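## 4. Procurement and the Cost of the Second Arm 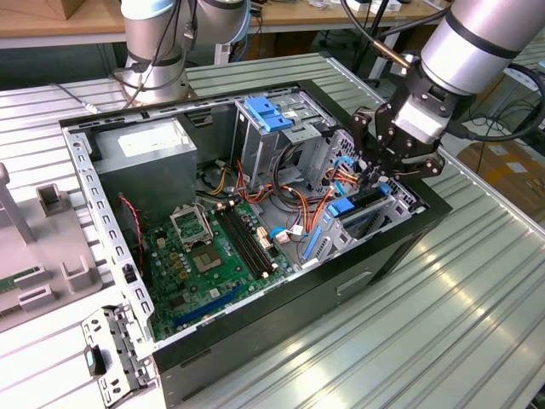 *Last changed: Saturday, March 18, 2023*

**Figure 4.** Desktop disassembly cell. The side panel is off and the gripper is over the drive bays and expansion slots; the second arm stands behind the case.

The original budget, drawn up by Etelka Pintér in August, had one line for "robot" and one line for "other." The robot line survived review almost intact. The "other" line went on to swallow the travel money, a chair and most of our goodwill with the purchasing office.

We had planned for one arm. Trials on the Rolent test bench suggested that a single arm could pull a drive or release a card clip, provided that somebody held the case still and the power wires out of the way. Since paying a person to hold wires for a robot is hard to defend in a grant report, we asked for 2 arms and were told to justify each of them separately. The argument that the second one was there to help the first was returned with a question mark in the margin.

Quotes came from two suppliers. Sundside was cheaper on the arms and charged for everything that lets an arm be used, including the cables. Szilágyi put the lot into one figure and added 12 weeks for delivery. We chose Szilágyi, on the grounds that we could wait but could not reopen the budget.

The multi-fingered gripper was the hardest item to get approved. A plain two-jaw model costs far less and does well on parts that are all alike. Scrap desktops are seldom alike. Drive latches, card clips and slot levers differ from one maker to the next, and they tend to sit under a knot of power wires that no drawing shows. Fingers looked like the better bet - though a bet is what it was, and the price of spares should be read before signing, which we did afterward.

Fixtures were budgeted at nothing, on the theory that plastic is cheap. Plastic is cheap. The hours spent redrawing posts and slots came to 169, and these we charged to "training," where they were not entirely out of place.

For groups planning a similar cell, we suggest pricing the table, mounts, fixtures and spare fingers first and seeing what remains for the arms. Amer, the recycler that supplies our cases, sends them free of charge. Storage for them was left out of the budget as well, and is taken up in Section 5.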